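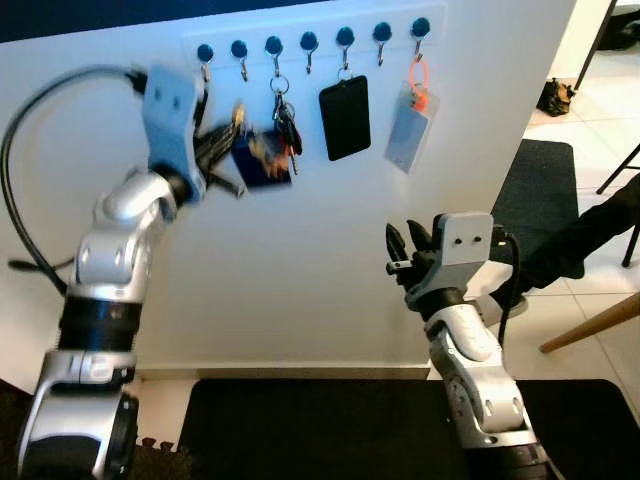
*The key rack, with its row of dark-blue knobs. The badge is on the orange loop.*

## Entryway at Drevcombe, June

Giuliana Benavides and I moved into unit 403 at Drevcombe in the spring, and the part of the place that gave us the most trouble was the stretch of wall by the door. Keys ended up in coat pockets, on the counter, once in the freezer bag with the bread. We started sorting it out in June and finished over a few evenings. 

The rack is white, on a white wall panel, with a small silver hook under each knob. It went up 6 inches higher than I first marked it. Giuliana is taller than I am and she was right about it, since the longer things now hang clear of the mat when you bend down for your shoes.

Our rules for the rack are short:

- One bunch per hook. Two on a hook and they tangle.
- Anything with a badge goes at the far end.
- Leave a few hooks empty for visitors.
- Keys we can't identify come off after 8 weeks and go in an envelope.

The red-tipped key is easy to find in a bunch, and I plan to mark a few more the same way. I used to put paper labels on everything, but they wore off in a pocket within a month. Colored tips or a square tag hold up better.

The dark navy strip along the top of the wall was a later decision. We had paint left from the hallway and it matched the knobs closely enough.

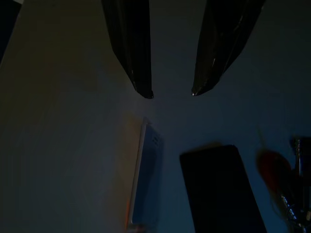
*Light blue phone on the tabletop, camera side up.*

Phones were the other half of the problem. They don't hang, so they go on the table. We keep the left side for phones and try to keep the clutter over to the right – some days it creeps. The surface is pale and smooth, and a dark phone shows up on it right away, even in the evening with one lamp on.

Still on the list: a shallow tray from Cirnaden, 11 inches long, and a second rack for the back door if the first one holds up through the winter.

– Orestis Mitsotakis-Vlachou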